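Firmware Test Technician, Portable Video Recorders

Clelov designs compact dash cameras and wearable recorders sold under the Skatent name. We are hiring one technician for the validation group at our Dovmont office. The position is full time, on site, and starts in February.

The technician runs release tests on recorder firmware before it goes to production. Most of the work concerns loop recording, file locking after an impact event, and recovery of the last clip when power is removed during a write. The current test plan has 57 cases. A full pass takes roughly 7 working hours per build, and part of it is scripted.
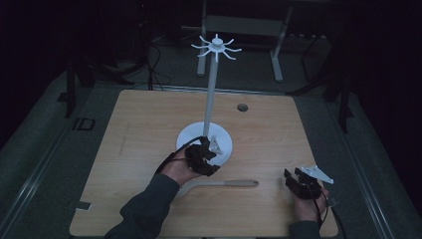

Duties also include memory card compatibility checks, battery runtime logging, and measurement of clock drift between the recorder and a reference source. Defects are entered in our tracker with the build number, card model, and steps to reproduce. A report without steps is returned to the sender - this applies to senior staff as well.

Required:
Two years of work in hardware or firmware testing
Working knowledge of Python and a serial console
Ability to read a basic schematic
Familiarity with H.264 and H.265 files and common container formats

Useful but not required:
Soldering of small connectors
Experience with the Šimko test scheduler
Knowledge of image sensor tuning
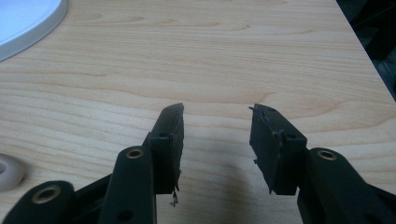 Light wood tabletop, Clelov.

Hours are 8 a.m. to 4:30 p.m. The first six months are a probation period, with a review at the midpoint. Travel is limited to occasional visits to the assembly plant.

To apply, send a resume and one defect report you have written, with customer names removed, to Wubit Yilma, Validation Group, Clelov. Put "Recorder Test" in the subject line. Selected applicants will be asked to complete a short bench exercise at the office.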